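Setting up a practice kitchen for your two-armed robot before you build it

I've been building a two-armed mobile robot in my corner of the Pistside workshop, and the best thing I did for it was stop building it for a while. I parked the half-finished base under the bench and spent my evenings in a simulator instead. It cost me nothing but sleep, and I haven't cracked a single printed finger since! So this is how I set mine up, written 05/01/2022 while I still remember which settings I changed.

You'll need a robot model file (mine is called Lonby, after the village where I bought the motors), a physics simulator you get along with, and a computer with a half-decent graphics card. Mine is six years old and copes fine as long as I close the browser.

Start with the room. I wasted a whole weekend modelling my own kitchen, cupboard hinges and all, and then threw it out and used a ready-made one. You want a long counter, walls, a floor and a door, and that will keep you busy for ages. I'd pick one with patterned tiles on the walls if you can, as my camera tracking was hopeless against plain grey.

Next, put things on the counter. Mine has a loaf of bread, an apple, a little white bottle and a few odds and ends spread along it. Mix up the sizes and leave some right down the far end, so the base has to drive and the arms can't do everything from one spot. 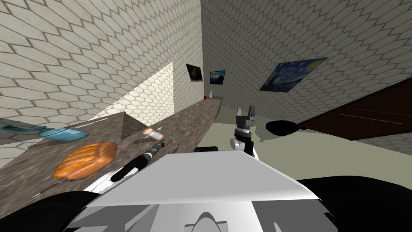 Now the camera. Mount the virtual one where the real one is going to be bolted, even if the view annoys you. I had mine floating nicely above everything at first (lovely view, totally useless) and every reach I tuned was wrong the moment I moved it. If the horizon comes out crooked, check your roll angle and which way round your axes are. I'm still fiddling with mine, and I've learned to save a copy of the config before every change. Write the angles down in degrees on paper too. My notebook says 15 for one joint and 195 for its partner, and I've mixed those two up more times than I'd like to admit.

Then get the arms moving, one at a time. Raise one, open the gripper, lower it, and do it again until you're bored. Bořivoj Šimek, who has the bench beside mine, talked me into turning the joint speeds way down for this part and he was right. Once each arm behaves by itself, bring them both up together and watch the elbows near the body. 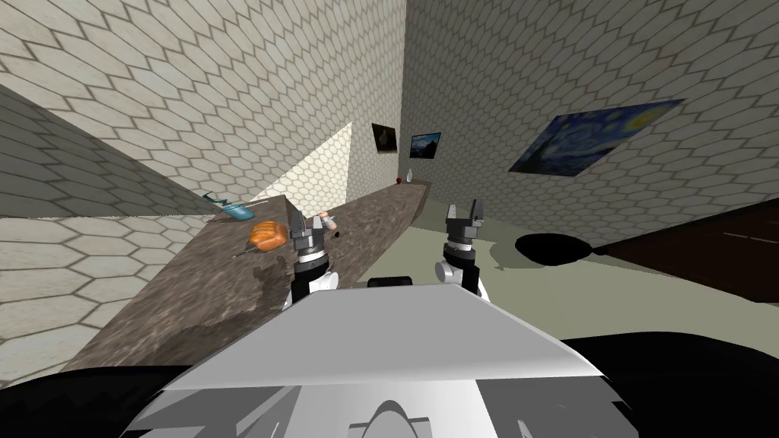 For your first grasp, choose something small that stands upright with clear space on one side. Bread is a pain because the fingers want to close on the ridges. Bring the gripper in level, stop short, then creep forward. If the object shoots off across the room when you touch it, your contact stiffness is too high. Halve it and try again. Mine took 133 tries before I got a lift I was happy with, and I kept the log of every one.

Save each run with the settings in the file name. I didn't do that until March and I've got a folder full of things called "test_new_final" to show for it.

Next up is the wrist wiring on the real base, and I'll post that once the connectors arrive.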